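**Steamed buns: milk in the dough or not?**

**zoi_spanos** · 8th September

Right, I've finally got a bun dough I love and I have to share it! Plain flour, dried yeast, a spoonful of sugar, warm water, and a small knob of lard rubbed in at the start. Fifteen minutes of kneading (put the radio on), then one rise until it's properly puffy. Shape, rest again under a tea towel, and steam from cold water. I've been making these since last November and this is the first version I'd serve to my mother-in-law.

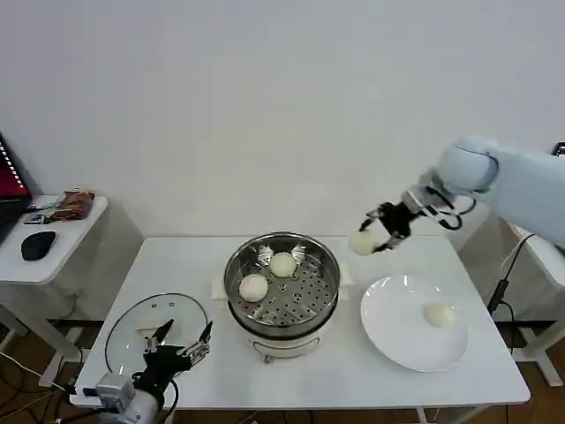 *Two plain ones in the steamer.*

Does anyone here use milk instead of water? I keep reading that it gives a whiter bun.

**Verna_D**

Milk every time! Softer crumb and they reheat beautifully. I'd drop the lard though, it's far too heavy with milk. Sunflower oil does the job.

**edgars_s**

Can't agree about the lard, Verna. Oil makes them a bit cakey to my taste. Water and lard, and a second rest long enough that the dough springs back slowly when you poke it. Most wrinkly buns I've had were overproved, whatever was in them.

**Verna_D**

Cakey?! You're using too much. One teaspoon for a whole batch.

**cremilda_f**

I do half milk, half water, so you can both shout at me :) What made the biggest difference for me was leaving the lid shut for five minutes after turning the heat off. Mine used to collapse the second I peeked.

Zoi, have you tried a filling yet? Leek and mushroom is gorgeous, but squeeze the mushrooms out well first or the bottoms go soggy.

**zoi_spanos**

Ooh, leek and mushroom is going on the list! I'll try Verna's milk and oil next and then Edgars' long rest, same flour for both. Will report back.

**edgars_s**

Keep the lard handy.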